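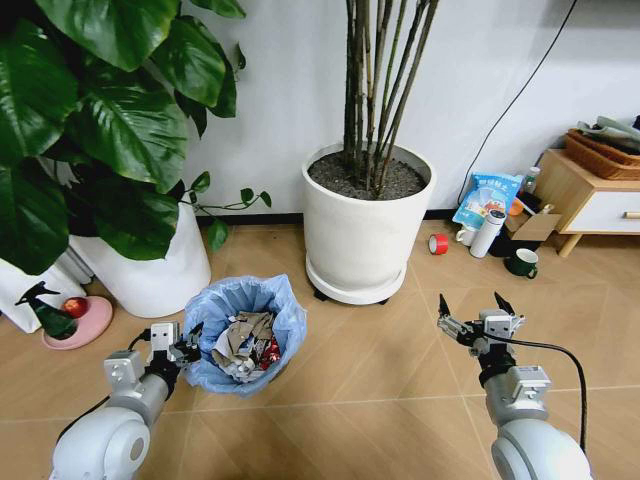
Item 2.1. Floor bin with liner, filled nearly to the top.

Tazi House
Fire safety and housekeeping check, August
Areas covered: entrance, ground floor offices, kitchen, stores, stairs, first floor, yard
Checked by: Souad Belkadi
Accompanied by: Tymofii Mykhailiuk (ground floor and yard only)
Copy to: Lakshmi Thomas, Marwa Chraibi, noticeboard by the post trays

Marking used: OK = no action. A = action needed, see comment. R = repeat from last check. N/A = does not apply.

Section 1. Ways out

1.1 Front door opens fully from inside without a key. OK
Comment: Stiff at the bottom when pushed slowly. Closer to be looked at when the contractor is next in.

1.2 Corridor clear from reception to rear exit. A, R
Comment: Flattened boxes behind the door of the post room, a folded table leaning on the wall opposite. The table was there last time. It belongs to Bollari and they have been asked to take it back into their own unit.

1.3 Rear exit push bar works first time. OK

1.4 Rear exit clear on the outside. A
Comment: Delivery pallet left across the step. Tymofii moved it during the check. Tiltano drivers to be told that the hatched area is not for putting goods down, even for a short time. Marwa will put it on the delivery note.

1.5 Exit signs in place and readable. OK
Comment: The sign at the turn by the meter cupboard is faded but can be read from the far end.

1.6 Fire doors close on their own from any position. A
Comment: The door between the kitchen and the corridor stops short of the frame. It needs a pull to latch. Wedge found on the floor beside it and removed. Please don't replace the wedge. If the door needs to stay open in the day, ask Lakshmi about a magnetic holder.

Section 2. Waste and things that burn

2.1 Bins emptied before they are full. A
Comment: Small office bins are on the evening round, but paper and packaging can fill them well before that. Anyone can lift out a full liner and take it to the yard. Spare liners are in the cupboard under the kitchen sink.

2.2 Bins kept away from heaters and socket strips. OK
Comment: Bin in the accounts room was against the radiator in spring. Now under the window.

2.3 No batteries in general waste. A
Comment: Battery tub by the post trays was full, so people had started leaving them loose on the shelf. Some of the loose ones were the flat round type and were touching. Tub emptied, terminals taped. Shaimaa Filali has the number for the collection and will ask for a bigger tub.

2.4 Cardboard taken out daily. A, R
Comment: See 1.2. Same cause. The post room is being used as a halfway stop.

2.5 Oily or solvent rags in the lidded metal bin. OK
Comment: Only applies to the Zistutum unit. Lid closed, bin outside the unit door as agreed.

2.6 Yard bins locked and away from the wall. A
Comment: Lids locked. The paper bin has been rolled back under the window again, probably by the collection crew. It should stand on the painted square, 6 metres from the building. Tymofii will repaint the square as you can hardly see it now.

Section 3. Electrical

3.1 No damaged leads or plugs in view. A
Comment: Desk fan in the first floor meeting room has tape round the lead near the plug. Taken out of use and labelled. It's in the store if the owner wants it, but it should not be plugged in.

3.2 No extension leads run from other extension leads. A
Comment: One pair found behind the reception desk feeding the label printer and a phone charger. Longer single lead to be bought.

3.3 Portable heaters. N/A
Comment: None out at this time of year. Reminder that the limit for anything brought in from October is 2,000 watts, one per room, and it must have a tip-over switch. Ask before buying.

3.4 Test labels in date on kitchen items. OK
Comment: Label on the toaster is peeling. The entry in the log is number 198 if anyone needs to look it up.

3.5 Electrical cupboard shut and nothing stored in it. A
Comment: Shut, but two umbrellas and a roll of carpet inside. Removed.

Section 4. Kitchen

4.1 Fire blanket on its hook and tapes hanging free. OK

4.2 Toaster crumb tray clean. A
Comment: It was not. Cleaned during the check. There is no rota for this and I would sooner not have to write one.

4.3 Nothing stored on top of the microwave. OK

4.4 Water heater not scaled up or dripping. OK
Comment: Drip reported in July has been mended.

4.5 Floor in good order. A
Comment: Lino lifting by the fridge, enough to catch a toe. Taped down for now. Lakshmi is getting a price for the whole strip and not just the corner.

Section 5. Equipment and alarms

5.1 Extinguishers on brackets, pins and seals in place. A
Comment: The one on the first floor landing was standing on the floor with its bracket loose in the wall. The plug has pulled out of the plaster. Extinguisher itself is fine and in date. It stays on the floor, upright, against the wall, until the bracket is fixed.

5.2 Call points not hidden. OK
Comment: Coats on the stand by reception were just clear of it. Please leave the hook on that side empty.

5.3 Weekly alarm test written up. A
Comment: Gap in the book for the week Marwa was on leave. The test was done, Shaimaa remembers it, but it was not entered. Whoever covers needs to know where the book is kept (top drawer, reception, left side).

5.4 Emergency lights. OK
Comment: Flick test only. The long test is booked with the contractor.

5.5 First aid box stocked. A
Comment: Low on medium plasters, and the eyewash is out of date. Ordered.

Section 6. Stairs and first floor

6.1 Handrails firm. OK

6.2 Stair edges sound. A
Comment: Strip on the 7th stair going up has come away at one end. Screw missing. Marked with yellow tape. This should be done before anything else on the list.

6.3 Storage no higher than the shelf line. OK
Comment: Much better than before. Thanks to whoever sorted out the archive boxes.

6.4 Windows with restrictors. OK

Actions

Stair edge strip, screw and refit. Tymofii. At once.
Kitchen fire door, adjust closer. Contractor, through Lakshmi.
Front door, look at closer. Same visit.
Landing extinguisher bracket, refix with proper plaster plug. Tymofii.
Bollari table. Bollari to remove. Lakshmi will ring if it's still there at the end of the month.
Tiltano deliveries, wording on delivery note. Marwa.
Battery tub, larger size. Shaimaa.
Single longer lead for reception. Shaimaa.
Repaint bin square. Tymofii, when dry.
Eyewash and plasters. Ordered, Souad to put away.

Comments added after the list went up

Tymofii: Stair strip done. I used a longer screw because the old hole had gone soft. The other strips are all tight.

Lakshmi: Contractor can do both door closers on one visit, morning, before 10. Kitchen will be shut for an hour or so. Flask of hot water on reception.

Marwa: Can we have a second cardboard cage nearer the post room? The walk to the yard is the reason boxes stop in the corridor.

Souad: Not inside the building. I have asked if one can go under the canopy by the rear exit, clear of the hatched area. Waiting to hear.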